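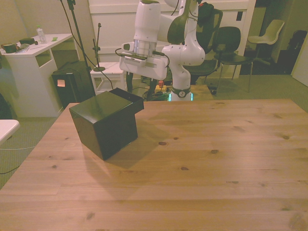

Knotty pine table with glossy black box. Photo: Seltgate Press Office

SELTGATE PUTS ITS UNFINISHED LETTERS ON THE SHELF

New quarterly from Jarman prints the correspondence people started and wisely put down

SELTGATE, July: Jarman, the small press above the old seed store on Calby Street, today announced the summer number of The Jirkton Drawer, a magazine made up entirely of letters that were never sent. It contains 42 of them, picked from 268 that arrived in answer to a notice in the library window. Most are angry. Several are to the water company.

The magazine was started by Catrin Parry and Rhun Foulkes, who share an office, a kettle and a low opinion of each other's filing. Parry had been clearing her late aunt's bureau in Jirkton when she came across a complaint to a hotel, four pages long, which broke off in the middle of a sentence on the subject of toast.

"I wanted to know what happened with the toast," said Parry. "I asked the whole family. Then I found I was telling everyone in town, and they all had a letter of their own at home, usually under the takeout menus."

Highlights of the new number include a resignation from a choir, drafted five times over nine years by a man who is still in the choir; a love letter to a driving instructor, returned to its author by its author; and a reply to a wedding invitation that spends two paragraphs on parking and never gets to yes or no. Names have been changed, except in the case of one contributor who insisted on hers and asked for it in bold. 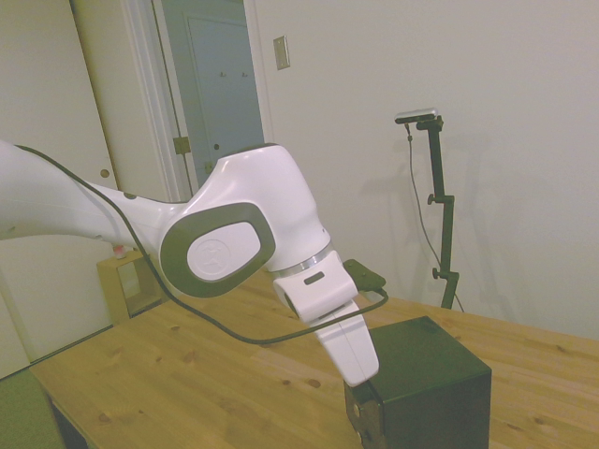 White robotic arm above a black box on a light pine table

Readers of earlier numbers will notice some changes. The type is larger, after correspondence on the subject that did get sent. The crossword is gone. Tudur Nicholas, who set it, has written to the editors about this decision, and his letter appears on the back page under the heading "Delivered by Hand."

There is also a longer essay by Ffion Morris on the history of the second draft, covering blotting paper, carbon copies and the email folder where good intentions are kept. Morris spent the winter reading office letter books from the Calby brickworks, where clerks were told to let any sharp reply sit overnight. The books show that the clerks mostly did as they were told, and that the brickworks was owed a good deal of money as a result.

"You can see the temper in the handwriting," said Morris. "Then there's a line through it, and the next page says 'We remain your obedient servants.'"

Foulkes, who edits the letters for length, said the standard of submissions had gone up. "The first year we had a lot of neighbors and hedges. We still get hedges, but they're better written."

The summer number goes on sale in July at the Seltgate library, the Calby post office and the Jarman front desk, which is staffed in the mornings when Trefor Edwards is in. Subscribers will get theirs by mail. The editors recognize the risk in this.

Submissions for the fall number are open now. Letters may be typed or handwritten and should be unsent at the time of sending. Work addressed to the editors themselves will be considered but not answered. The theme is landlords.

A launch reading will be held at the library at 6 p.m., with tea. Contributors have been invited to read their own letters aloud. So far all of them have drafted a reply.

Press contact: Trefor Edwards, Jarman, Calby Street, Seltgate. Review copies on request.

ENDS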